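Vundport港区修订循环塑料周转箱流通规则 押金改为按箱结算

Vundport港区物流管理处2024年7月28日公布循环塑料周转箱流通规则修订文本。新文本调整了箱体外廓尺寸公差、材料标识、清洗记录和押金结算方式，并首次写明退役箱体的回收去向。规则适用于在港区内交接、存放或中转的敞口式塑料箱，带盖折叠箱和木制托盘仍按原有文件管理。

修订草案于6月征求意见，管理处共收到46份书面反馈，提交单位包括承运商、食品批发企业、汽车零部件分拨企业和箱体制造商。反馈集中在押金计算和尺寸公差两部分。管理处在随文发布的说明中逐条列出采纳情况，未采纳的意见附有技术理由。

原规则按批次收取押金。一批箱体出库时，由发出方向循环池运营方缴纳一笔总额，待整批归还后退回。批次拆分以后，箱体分散到不同收货方，归还时间不一致，押金长期挂账。部分收货方把箱子转给下游使用，批次单据却停留在上一级，结算时双方对差额各执一词。

修订后的规则取消批次押金，改为每只箱体单独建账。箱体编码在交接点读取一次，占用责任随之转移到接收方，押金从接收方账户冻结，同时释放交出方的对应金额。读取失败时允许人工录入编码，录入人须在当日交接单上签名。同一编码在两个地点同时处于占用状态的，系统暂停该箱结算，由运营方核实。

港区现有循环池由Mtshali运营。该公司负责箱体投放、清洗、检修和账目，管理处负责核定押金标准并进行年度审计。Mtshali运营主管Gert Botha表示，按箱建账后，单只箱体的占用时间可以直接从账目中得出，滞留箱体的归属也较容易查清。

“以前查一批箱子，要从三四家公司的单据里倒推，查到最后往往只能按比例分摊。”Botha说，“现在每次交接都有对应记录，争议会缩小到具体的某一只箱子。”

在尺寸方面，新文本保留原有长宽系列，收紧了箱口外沿的公差，放宽了箱壁外侧加强筋的形式限制。管理处的解释是，箱口外沿决定箱体能否稳定堆放以及能否顺利进入清洗线导槽，对互换性影响最大；加强筋的排列方向和间距在不超出外廓的前提下影响有限，没有必要统一。

公差测量改在恒温条件下进行。原规则未规定测量温度，夏季露天堆放后的箱体与冷库取出的箱体测得数值有差异，同一只箱子在两个检验点可能得出相反结论。新文本要求样箱在检验室内静置过夜，空箱、箱口朝上，放置于平整台面，不得在堆叠状态下测量。箱口对角线之差被列为单独的判定项，用于识别整体扭曲。

底部挠度的测试方法也有改动。原方法以沙袋加载，加载位置由检验员自行掌握。新方法规定使用刚性压板，压板居中，载荷分级施加，每级保持后再读数。卸载后须再测一次残余变形。残余变形超限的箱体不得降级用于轻载货物，应直接转入退役流程。

这一条在征求意见阶段争议较大。箱体制造商Pleltier提出，残余变形超限的箱体仍有相当的承载余量，可以限定用途继续流通，直接退役会提高池内补箱成本。管理处未采纳该意见，理由是降级箱与正常箱外观相近，在交接环节难以区分，一旦混入常规堆垛，底层箱体承载情况无法保证。

Pleltier的另一项意见获得采纳。该公司建议把跌落试验中的棱边跌落改为可选项目，仅对首次入池的新型号实施。定期抽检中，箱体只做底面跌落和角跌落。管理处认为，棱边跌落结果主要由模具结构决定，同一型号反复试验意义不大。

抽检由Koltia承担。该实验室在6月对池内现有箱体做过一轮摸底，抽取样箱73只，涵盖主要在用型号。其中4只底部残余变形超出新限值，均为使用年限较长的箱体。摸底结果没有用于处罚，只作为确定过渡期长度的依据。

Koltia材料检测负责人Cuiping Yin说，此次样箱的问题集中在底面与侧壁的过渡圆角处，口沿部位的缺陷多为划痕和轻微磕碰，对尺寸判定没有影响。她同时提到，颜色较深的箱体表面老化不易目视发现，检验时须配合触摸和斜射光检查。

“粉化初期看上去只是光泽下降，用白布擦拭才有颜色转移。”Yin说，“我们建议把擦拭检查写进日常检修，不必等到送检。”该建议已写入新文本的检修附录。

附录把日常检修分为外观、结构、编码三部分。外观检查包括污渍、异味、粉化和残留标签。结构检查包括裂纹、口沿变形和底面凹陷。编码检查要求至少一处编码可读，两处编码均损坏的箱体应隔离存放，待核对模具号和投放记录后重新赋码。重新赋码的箱体沿用原有账目，不得作为新箱入池。

贴签方式也作了限制。使用方可以在指定区域粘贴可水洗标签，禁止使用溶剂型胶带、订书钉和不可擦除的记号笔。此前清洗线停机原因中，残胶堵塞过滤器占有较高比重，具体数据未在说明中公布。违反贴签规定产生的清理费用由最后一个占用方承担，能够举证由前手造成的除外。

举证时可以使用交接时拍摄的照片，照片须能看清箱体编码和标签位置，并在交接当日上传。次日以后补传的照片仅供参考。对此，数家零部件分拨企业曾要求延长上传时限，理由是夜间交接人手不足。管理处答复称，时限与箱体读取记录保持一致，夜间交接以班次结束时间为准，可以跨越自然日，但不得跨班次。

清洗要求按用途分为食品类和非食品类。食品类箱体每次归还后必须清洗，清洗批次、水温曲线和漂洗记录由清洗站保存。非食品类箱体可以目视合格后直接再投放，连续使用次数达到上限时强制清洗，上限由运营方按货物类别确定并报管理处备案。曾装载润滑油、化学清洁剂或未包装金属屑的箱体，不得转入食品类使用。

用途转换采用单向原则。食品类箱体可以转为非食品类，转换后不能恢复。转换时须在系统中变更类别，并在箱体两侧加装类别标识。规则未以箱体颜色区分用途，管理处认为现有池内颜色来源复杂，同色箱体在不同企业中含义不一，强制换色会产生大量提前退役。企业可以在内部继续使用自己的颜色管理办法，但交接时以系统类别和箱体标识为准。

有食品批发企业对此持保留意见，认为在光线较差的装卸区，工作人员首先注意到的是颜色，类别标识面积偏小。管理处没有改变颜色条款，但把标识最小面积调大，并规定标识不得设在堆叠后被遮挡的部位。

存放要求同步更新。空箱套叠存放时，箱口高度应保持一致，不同型号不得混套。装货箱体堆放高度由底层箱体的额定载荷换算，不再采用统一层数。使用货架存放的，支承件应托住箱底受力区域，细横杆支承须核对间距与底筋位置是否匹配。滚轮通道两侧应有导向，通道出口须设置止挡。箱体在通道内长期停放的，应定期移动位置，防止底面在固定支点上产生蠕变。

露天存放的时间计入箱体寿命账目。新文本规定，露天场地须在系统中单独登记，箱体进入和离开场地均须读取编码。未登记场地内发现的箱体，按全程露天计算停留时间。聚丙烯与聚乙烯箱体的折算系数不同，系数表列于附录末尾。若材料标识无法辨认，按两者中较严格的系数处理。

材料标识条款要求新箱在底部外侧模塑材料代码、生产年月和模具号，不接受仅以标签形式标注。含回收料的箱体须注明回收料类别，回收料来自循环池内部破碎料的，可以与外来回收料分开标注。食品类箱体使用回收料时，还应提供迁移试验报告，报告对应的配方变更后须重新试验。

退役箱体由运营方集中破碎，破碎前须注销编码。注销数量与破碎称重记录每月核对一次，单箱标准重量允许存在磨损偏差。核对不一致时，应先检查是否有箱体带标签、金属件或残留物入料，再检查编码注销记录。破碎料优先回用于非食品类新箱，不能回用的部分按工业塑料废料处置。

押金标准未在此次修订中一并公布。管理处将在听取审计意见后另行发文，在此之前沿用现行单箱金额。账目切换时，原批次押金余额按照未归还箱体数量折算到单箱账户，折算后的零头退还原缴纳方。仍有争议的批次暂不切换，由双方在过渡期内自行协商，协商不成的提交管理处裁定。

首批切换的交接点共有49处，包括港区内的分拨仓库、清洗站和几处冷库装卸口。首批范围以外的交接点继续使用批次单据，但从首批交接点接收箱体时须提供账户信息，否则箱体占用责任仍留在交出方。管理处建议业务量较小的收货方委托承运商代为读取，委托关系须事先登记。

Mtshali称，公司会先对在库空箱建账，再处理在途箱体。建账期间空箱供应以食品类订单优先，非食品类订单可能需要改用相近规格。因运营方原因改用规格的，价差由运营方承担，使用方自行申请改规格的不在此列。

软件接口文件已同步发布。使用自有仓储系统的企业可以通过接口上传交接记录，字段包括箱体编码、交出方账户、接收方账户、交接点代码、时间和箱体状态。状态字段不得留空，未检查的应填写“未检”。接口收到重复记录时保留最早一条，后续更正须使用更正类型提交，不能覆盖原记录。

系统离线时，企业可以在本地暂存记录，恢复连接后按发生时间顺序上传。离线期间产生的占用责任以本地时间为准，本地时钟偏差超出允许范围的，由双方交接单确定。管理处要求企业在每班开始前校时，并保留校时日志备查。

过渡期内，尺寸和残余变形不符合新限值但符合原规则的箱体可以继续使用至下一次定期检修。检修后仍不合格的，不得重新投放。新购箱体不适用过渡安排，交付时即须符合新文本。已签订合同但尚未开模的订单按新文本执行，已完成开模的可以向管理处申请型号核定，由Koltia出具口沿互换性和底部挠度测试结果。
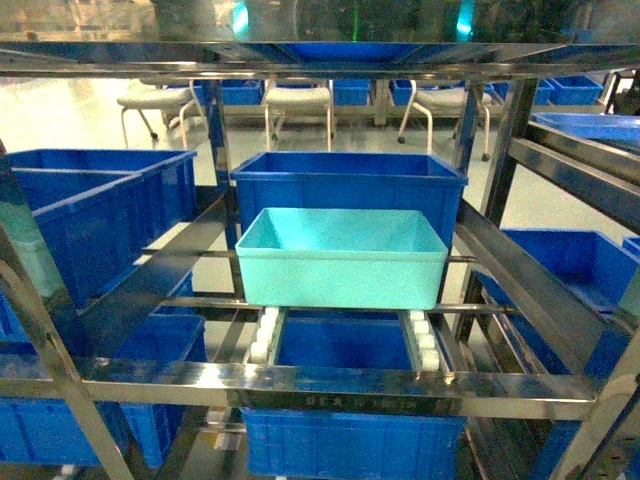
型号核定申请应附箱体图纸、材料说明、额定载荷和拟用类别，同一模具生产的不同颜色箱体可以合并申请，但着色配方影响冲击性能的须分别送样。样箱由申请方送至Koltia，检验后不再退回。规则全文、接口文件和折算系数表可在Vundport港区物流管理处服务窗口领取，押金标准公布前，原批次账目的查询仍由Mtshali受理。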